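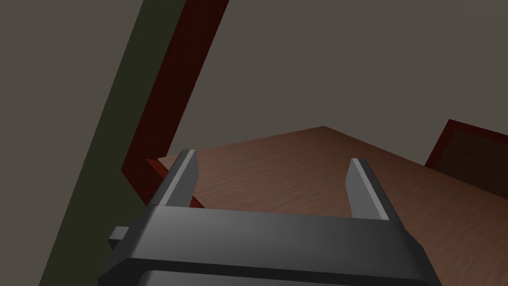 Trenddale Music Awards Open Public Voting for Song of the Year

Readers and listeners to choose from five finalists; winner to be announced at the spring ceremony in Brolcombe

BROLCOMBE — The Trenddale Music Awards today opened public voting for Song of the Year, the first time in the history of the program that the category will be decided in part by listeners. Voting is open to anyone aged 16 or older and will remain open through the end of April.

Five songs have been named as finalists. They were selected from 80 eligible entries by the Trenddale nominating panel, which is made up of working songwriters, radio programmers, record store owners and music writers. The finalists represent pop, country, R&B and folk, and include two songs by artists who have not previously been nominated in any Trenddale category.

Under rules adopted last fall, the result of the public vote will count for half of the final score in Song of the Year. The other half will come from the voting membership, whose ballots are cast separately and without knowledge of how the public vote stands. In the event of a tie, the membership ballot will decide.

"Song of the Year has always been the category our audience argues about most," the Trenddale Music Awards said in a statement. "We receive more mail on this one award than on all the others together, and a good deal of it disagrees with us. It was time to give those listeners a ballot."

How the vote will work

Each voter may cast one ballot per day in Song of the Year. Ballots may be cast on the Trenddale website or by paper form at participating record stores. Voters will be asked to rank their top 3 choices in order. A first choice earns three points, a second choice earns two and a third choice earns one. Voters who wish to name only a single song may do so, and that song will receive three points.

Ranked ballots were tested last year in an unofficial reader poll. In that poll, the song with the most first-place votes did not finish with the most points, and the song that led on points was later named the winner by the membership. The Trenddale Music Awards reviewed the poll over the summer and recommended the ranked method for the official ballot.

Online voting will be run by Bito, a ticketing and audience services company that has handled admissions for the ceremony for several years. Bito will verify each online ballot by e-mail and will remove duplicates before the totals are certified. The company has no role in choosing nominees and will not have access to the membership ballots.

Paper forms must be received by the close of business on the last day of voting. Forms that are photocopied, unsigned or marked with more than three songs will not be counted.

Running totals will not be published while voting is open. The Trenddale Music Awards will release the full point totals for all five finalists on the morning after the ceremony, along with a breakdown showing the public and membership results side by side. 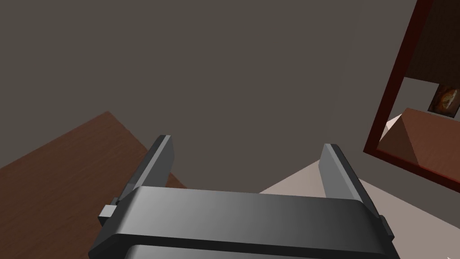 Artists and their representatives may encourage supporters to vote, and may link to the ballot from their own pages. They may not offer tickets, merchandise, early access to recordings or any other item of value in exchange for a vote. Entries found to have broken this rule may be withdrawn from the category, and the remaining finalists will be scored as if the withdrawn song had not appeared on the ballot.

Changes to other categories

The introduction of public voting is one of several changes to this year's awards.

Best New Artist will now be open to performers who have released no more than two full-length albums. The earlier limit of one album had kept out a number of artists who put out small, self-funded records before reaching a wider audience. Artists who were nominated in the category under the old rule may not be nominated a second time.

The separate awards for Best Pop Single and Best Dance Single have been combined for this year only. The number of entries in the dance category fell below the minimum set out in the rules, and the nominating panel chose to combine the two rather than leave one without an award. The panel will look at the question again before entries open for the next cycle.

Best Album Cover returns after a two-year absence. Entries must have been released in a physical format, and credit will be shared by the cover artist and the designer.

The Abubakari Prize for Songwriting, given each year to a writer with no major publishing contract, will continue in its present form. The prize includes a cash grant and studio time, and its winner will perform at the ceremony. The prize is judged by its own jury and is not affected by the changes to the membership or public ballots.

About the ceremony

The awards will be presented at the Brolcombe Concert Hall in May. Doors will open at 6 p.m., and the program will begin at 7:30 p.m. Song of the Year will be the final award of the evening. Each of the five finalists has been invited to perform, and the running order will be announced once those invitations have been answered.

A total of 1,000 seats will be offered to the public. Tickets will go on sale through Bito in the first week of April, with a limit of four per order. A portion of the balcony has been set aside at a reduced price for students, who will be asked to show a valid school or college ID at the door. Seating on the main floor is assigned; balcony seating is general admission.

The ceremony will also be carried live as an audio stream on the Trenddale website at no charge. A recorded version, with backstage interviews, will be made available the following week — it will remain online through the end of the summer.

Accessible seating is available on both levels of the hall. Sign language interpretation will be provided for all spoken portions of the program and for the performances. Guests who need other arrangements are asked to contact the box office at the time of booking.

Media credentials

Reporters, photographers and broadcasters who wish to cover the ceremony should apply through the press section of the Trenddale website. Applications must include the name of the outlet, the name of the person attending and a short note on planned coverage. Space in the press room is limited, and priority will be given to outlets that cover music on a regular basis. Photographers will be allowed in front of the stage for the first song of each performance.

Recordings of the five Song of the Year finalists are available to accredited media on request for use in news coverage.

About the Trenddale Music Awards

The Trenddale Music Awards recognize recorded music released in the previous calendar year. Winners are chosen by a voting membership drawn from the music community and, beginning this year in Song of the Year, by the public. The awards are based in Brolcombe.

Press inquiries: Trenddale Music Awards, Press Office, Brolcombe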